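Chapter 4
Running a Prediction League Among Friends

In the last chapter we looked at leagues where each player builds a team and changes it every week. Now we come to a simpler kind of game, the prediction league. In this game the players own no team at all. They only say, before an event begins, who will win and sometimes how. After the event the organizer gives the points and publishes the table.

The rules fit on one page, and so many people think that the organizer has little work. In my experience the opposite is true. A small rule that is missing in the first week becomes a big quarrel in the tenth week. For this reason the present chapter speaks mostly about rules and only a little about prizes.

4.1 The Orkum league

We will use one league through the whole chapter. It was started by Ngozi Babalola and Kazimír Urban for people who follow amateur wrestling in the town of Orkum. In its first season it had 13 players. They sent their predictions by e-mail, and Babalola copied them by hand into a spreadsheet. By the second season there were 46 players, and the copying took her a whole evening.

The two organizers did not agree about what to do. Urban wanted to close the league to new people. Babalola wanted a form on the web, which would save every prediction together with the time it was sent. They chose the form, and with it came the first real rule of the league: a prediction counts only if it arrives before the first match of the evening begins. Before this, the deadline was a matter of good will.

4.2 Points

The simplest system gives one point for each correct winner. It is easy to explain, but it produces many ties at the top of the table, especially when most players choose the favorite. The Orkum league therefore added a second point for the correct way of winning (by fall, by points, or by the withdrawal of the opponent).

A player with the name Porkier finished that season with 113 points, one more than the player behind him, Vevlow. The difference came from a single match in December, where the announcer and the written result did not say the same thing. The organizers followed the written result. They had no rule about it at that time, and Vevlow left the league. The rule was added later, and you will find it in section 4.5.

4.3 Missing players

In every long season some players forget to send predictions. If they receive zero points, they soon fall far behind and lose interest. If they receive an average score, others may feel that forgetting is rewarded. A middle way is to let each player drop the worst evening of the season. A forgotten evening is then counted as the worst one, and the second forgotten evening brings zero.

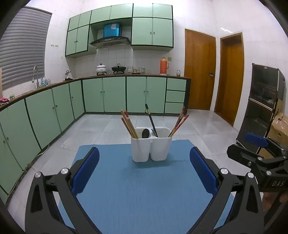

Can an organizer also play in the league?
An organizer may play, but the organizer's own predictions should be sent to a second person before anyone else's are opened. In Orkum, Babalola sends hers to Urban, and he sends his to her.

4.4 When the program changes

Sometimes a wrestler is replaced after the predictions were sent. There are two usual solutions. The first is to cancel the match for the purposes of the league, so that no player gets points from it. The second is to open the form again for this match only. The second solution is more pleasant for the players, but it needs an organizer who is awake and near a computer. We recommend the first for any league with more than 20 players.

Before you read further, write down which solution you would choose for your own league, and keep the note for the exercise at the end of section 4.5.

Obi Textbooks | Contact the editors | Copyright 2018 | Back to top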